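Häufige Fragen zu Bettwäsche und Wäschewechsel im Gästehaus Ningate

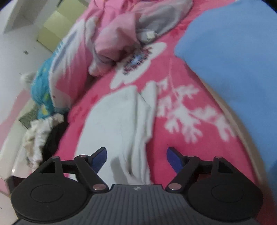 Hauswirtschaft, Team Wäsche und Zimmer

Welche Bettwäsche ist im Zimmerpreis enthalten?
Jedes Bett wird mit Spannbetttuch, Kissenbezug und Deckenbezug bezogen. Dazu kommen ein Handtuch und ein Duschtuch pro Person. Badematten liegen im Bad bereit.

Wie oft wird gewechselt?
Die Bettwäsche wechseln wir alle 7 Tage, die Handtücher alle 3 Tage. Wer früher frische Wäsche braucht, gibt bis 10 Uhr an der Rezeption Bescheid. Ein zusätzlicher Wechsel der Bettwäsche kostet 13 Euro.

Kann ich meine eigene Bettwäsche mitbringen?
Ja. Bitte vermerken Sie das bei der Buchung, dann bleibt das Bett unbezogen. Der Zimmerpreis ändert sich dadurch nicht. Matratzenschoner und Spannbetttuch des Hauses müssen auf der Matratze bleiben. Schlafsäcke sind nur in den Gruppenzimmern im Dachgeschoss erlaubt.

Gibt es Wäsche für Allergiker?
Milbendichte Bezüge für Matratze und Kissen sind vorhanden, allerdings nicht für alle Zimmer. Melden Sie sich spätestens eine Woche vor der Anreise. Daunen verwenden wir nicht.

Womit wird gewaschen?
Bettwäsche und Handtücher gehen an die Wäscherei Ruiz-Ortega und werden dort bei 60 Grad mit einem Waschmittel ohne Duftstoffe gewaschen. Tagesdecken und Wolldecken waschen wir selbst im Haus, je nach Pflegeetikett bei 30 oder 40 Grad.

Darf ich die Waschmaschine im Keller benutzen?
Ja, täglich von 8 bis 20 Uhr. Marken für Waschmaschine und Trockner gibt es an der Rezeption. Der Trockner braucht für eine volle Ladung knapp zwei Stunden. Schuhe und Teppiche dürfen nicht in die Maschine.

Was passiert bei Flecken oder Schäden?
Melden Sie Flecken bitte möglichst am selben Tag. Normale Verschmutzung berechnen wir nicht. Bei Brandlöchern, Rissen oder Haarfarbe stellen wir den Wiederbeschaffungswert in Rechnung.

Ich habe etwas im Bett vergessen. Was nun?
Fundsachen aus den Zimmern bewahren wir drei Monate auf. Schlafanzüge und Kuscheltiere landen gelegentlich mit in der Wäscherei und kommen erst mit der nächsten Lieferung zurück. Der Versand erfolgt auf Kosten des Gastes.

Muss ich das Bett bei der Abreise abziehen?
In den Einzel- und Doppelzimmern nicht. Gruppen ziehen ihre Betten bitte selbst ab und legen die Bezüge in den Wäschewagen auf dem Flur. Decken und Kissen bleiben auf dem Bett.

An wen wende ich mich?
Deolinda Pinheiro leitet die Hauswirtschaft. Für Gruppenbuchungen ist Pantelis Lazaridis zuständig. Beide erreichen Sie werktags über die Rezeption.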